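Werkstattbuch Paltgate, Bereich Kommissionierung und Kleinteile
Eintrag Juli, begonnen nach der Frühbesprechung, 7 Uhr
Betreff: Zweiarmiger Versuchsplatz, Folgen für die Arbeitsplätze an der Linie Lusto

Ausgangslage. An der Linie Lusto werden Kleinteile bislang vollständig von Hand in die Aufnahmen eingelegt und nach der Prüfung wieder entnommen. Je Schicht fallen 3.000 Griffe an. Die Geschäftsleitung hat im Frühjahr entschieden, dass ein Teil dieser Griffe an ein zweiarmiges System übergehen soll. Der Versuchsplatz dient dazu, den Ablauf im Kleinen zu erproben und festzuhalten, welche Tätigkeiten bei den Beschäftigten verbleiben, welche entfallen und welche neu hinzukommen.

Gegenstand der laufenden Versuche ist das Ablegen und Aufnehmen zweier farblich unterschiedener Bausteine innerhalb einer ummauerten Fläche. Der weiße und der türkisfarbene Arm arbeiten von gegenüberliegenden Seiten. Die Bausteine vertreten die beiden Teilefamilien der Linie; auf Originalteile wurde verzichtet, damit am Versuchsplatz keine Ausschussmeldung ausgelöst wird.

Beobachtungen zur Bedienung. Das Anlernen der Bewegungen wurde von 2 Kolleginnen aus der Einlegegruppe übernommen, nicht von der Instandhaltung. Diese Zuordnung hat sich bewährt und soll beibehalten werden. Beide kennen die Griffreihenfolge aus der täglichen Arbeit und haben nach kurzer Einweisung eigene Vorschläge zur Anfahrt eingebracht. Der Vorschlag, den zweiten Greifer erst dann in die Fläche einfahren zu lassen, wenn der erste sie verlassen hat, ist in die Arbeitsanweisung aufgenommen worden. Er kostet Taktzeit. Über den Umfang besteht noch keine Einigkeit; die Zahlen von Bartoš liegen noch nicht vor.

Es wurden 13 Durchgänge protokolliert. Abbrüche sind mit Uhrzeit und vermuteter Ursache im Protokollheft vermerkt, dort bitte auch künftig eintragen und keine losen Zettel verwenden. Die Bezeichnung der Ursachen ist noch uneinheitlich. »Greifer daneben« und »Teil verschoben« werden von verschiedenen Personen für denselben Fall verwendet.

Veränderungen für die Beschäftigten. Die Einlegegruppe hat in der Besprechung drei Punkte vorgetragen, die in der Planung bisher nicht berücksichtigt waren:

Erstens die Überwachungstätigkeit. Wer zwei Armen zusieht und nur im Störungsfall eingreift, ist anders belastet als beim Einlegen. Die Gruppe verlangt einen stündlichen Wechsel zwischen Überwachung und Handarbeit. Dem wird für die Versuchsdauer entsprochen.

Zweitens die Eingruppierung. Anlernen und Korrigieren von Bewegungsabläufen gehört nach heutiger Stellenbeschreibung nicht zu den Aufgaben der Gruppe. Der Betriebsrat ist unterrichtet. Bis zur Klärung werden die Stunden am Versuchsplatz gesondert aufgeschrieben.

Drittens die Aufzeichnungen. Kamerabilder vom Versuchsplatz dürfen nicht zur Beurteilung einzelner Personen herangezogen werden. Eine entsprechende Regelung liegt im Entwurf vor und wird vor Übernahme an die Linie unterzeichnet.

Technische Anmerkungen. Die Einfassung ist aus flachen Steinen gesetzt und an den Ecken nicht durchgehend geschlossen. Für den Versuch genügt das, für eine Wiederholung an anderem Ort sollte die Lage der Wände aufgenommen werden. Auf der Grundplatte treten Lichtreflexe auf; ob sie die Erkennung beeinträchtigen, ist zu prüfen. Die Befestigung mit Gewebeband ist an der Linie nicht zulässig. Okinix ist wegen einer verschraubten Aufnahme angefragt. 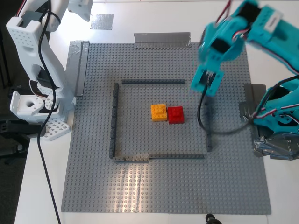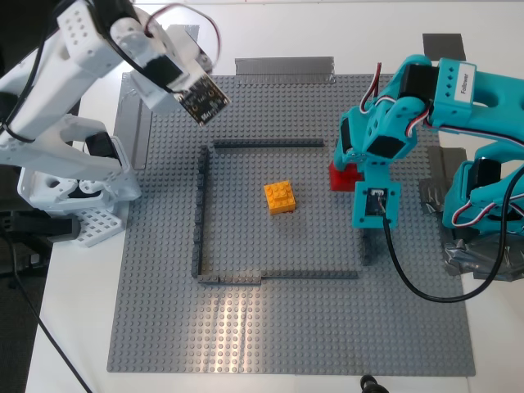
Versuchsplatz mit weißem und türkisfarbenem Arm, Grundplatte mit Einfassung

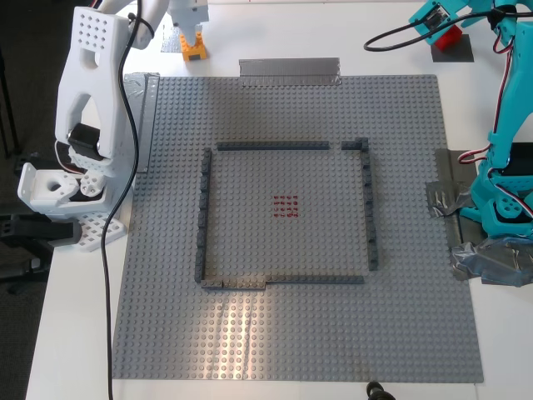 Edem Alhassan
Arbeitsvorbereitung, Paltgate

Nachtrag zum selben Eintrag. Kazimír Murín (Instandhaltung) weist darauf hin, dass die Kabelführung an beiden Armen vor einer Verlängerung des Versuchs zu überarbeiten ist. Das Kabel des türkisfarbenen Arms läuft am Greifer in einem freien Bogen, am weißen Arm hängt ebenfalls ein langes Kabel herab. Er schlägt Halter an den Gelenken vor und übernimmt die Ausführung.

Offen bleiben:
Taktzeitvergleich durch Bartoš
Einheitliche Ursachenliste für das Protokollheft
Rückmeldung des Betriebsrats zur Eingruppierung
Angebot Okinix, Aufnahme verschraubt

Die Einlegegruppe erhält eine Abschrift dieses Eintrags. Einwände bitte schriftlich auf der folgenden Seite, mit Kürzel.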